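Skip to content
Home - Newsletter - Back issues - Workshop days - Contact

We use cookies to remember your settings and count visits to this page. Accept / Manage choices

The tray table, and other small victories

Hello again from the back half of the Kevbridge workshop, where I have spent most of the month thinking about trays. I know, I know. Last time I promised you the story of the leaky skylight, and you'll get it, but the skylight people have rescheduled again and I've been having far too nice a time at the sorting table to wait for them.

For anyone new (hi! there are 28 of you since the last issue, and I'm thrilled), sorting is the unglamorous end of what we do. Little parts come in mixed up, and they need to go out in the right place, the right way up, in a tray somebody else can pick up and use without swearing. The parts are mostly blocks, pegs and short cylinders. It's the kind of job I used to rush through with the radio on, and then I'd spend twice as long fixing it the next morning.

So in December I sat down with Dionysis Athanasiadis, who ran a packing bench in Silelmont before he came to us and who has stronger feelings about tabletops than anyone I've ever met. I asked him what he'd change. He looked at my table for a good long while, picked up my coffee, moved it to the windowsill and said, "That, first." Fair enough!

We went through the whole thing after that, over one very long Tuesday. The old setup was a pale top with pale parts on it and a pale tray at the end, and I couldn't tell you how many hours of my life went into squinting at that. Dionysis wanted the top black. I was against it (dust! fingerprints!) and I was wrong. White blocks on a black top jump right out at you, even late in the afternoon when the light goes gray and everyone is a bit tired. I do wipe it down more often than I used to, I'll admit, but it takes a minute and I've gotten fond of doing it.

The green behind the table was my contribution, so let me have my moment. We had a wall of shelves back there before, full of jars and cardboard and that one box of Tamayo hinges we will never use, and it was like trying to read with somebody waving at you. A plain flat green is very restful. I had wanted a sort of cream, but green won, and I've stopped arguing.
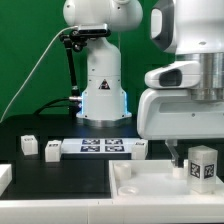 Small white blocks out on the black top, tray at the ready.

The blocks are my favorite part of the whole job, silly as that sounds. Each one has its little dark mark on top, and once you get used to keeping the marks facing up you stop picking the things up to check them, and the work goes along at a lovely pace. Dionysis likes them spread out with plenty of room between. I'm a natural heaper. If you leave me alone with a pile of anything I will make a bigger pile, and I've had to train myself to put a few out and leave the rest in the tub until there's space for them.

We had a proper disagreement about how many to put out at a time. I wanted enough to last me till lunch. He wanted 3, then the next 3, and so on, and he would not budge. I tried it his way for a week mostly so I could tell him it was slow, and I have to report that I finished a batch of 116 before the kettle had been on twice. I haven't told him the exact figure. Please don't forward him this newsletter.

The trays were the harder thing to sort out. Our first lot came from Flaster and they were fine, really, but they had smooth floors, and a short cylinder on a smooth floor will go for a stroll the minute you look away. The white ones with raised pegs are a different animal altogether. The pegs break up the floor so there's less room for anything to wander, and you get into the habit of working peg by peg from the far corner toward yourself, which saves reaching over what you've already done. I reached over what I'd already done for years. My sleeves have ruined more trays than I care to think about.

A few odds and ends I've picked up along the way, in case you're setting up a table of your own:

Keep the tray at the near corner, on whichever side you finish on. Mine is at the right.

Put marked faces up before you start, all of them, in one go. It feels fussy and then it feels great.

Run cables off to the back or the side. I tripped over the same lead for most of last spring.

Don't stack full trays that have pegs in them unless you've tried it with empty ones first. Ask me how I know. (Don't ask me how I know.)

And have somewhere for your coffee that isn't the table!

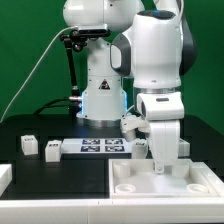
A reader wrote in after the last issue with this one, and I thought the rest of you might like it too.

Do I need a pegged tray for small parts, or will a flat one do if I'm careful?

A flat one is fine for cubes and anything else that stays where you set it down. For short cylinders, or anything that rolls, I'd go for pegs every time, and I'd buy one to try before ordering a whole stack, since the gaps between pegs vary a lot from one maker to the next. Take a handful of your own parts along if you can get to the shop in person.

I'm told we need 70 more trays before spring, so I'll be doing some shopping of my own, and I'll let you know what I find. If you've got a spare pegged tray in a drawer somewhere, or a supplier you like, please write and tell me about it. I read everything, even if it takes me a while to answer (sorry to the lady with the bead question, it's a good one and I haven't forgotten).

Next issue should have the skylight story, weather and skylight people permitting. Dionysis has also offered to write a page on labels. He's sent me a draft already and it's very long and quite fierce about handwriting, mine in particular. I'm going to run the whole thing.

Oh, and the door by the loading side is sticking again, so if you're coming by to drop off parts, use the front and give a good loud knock.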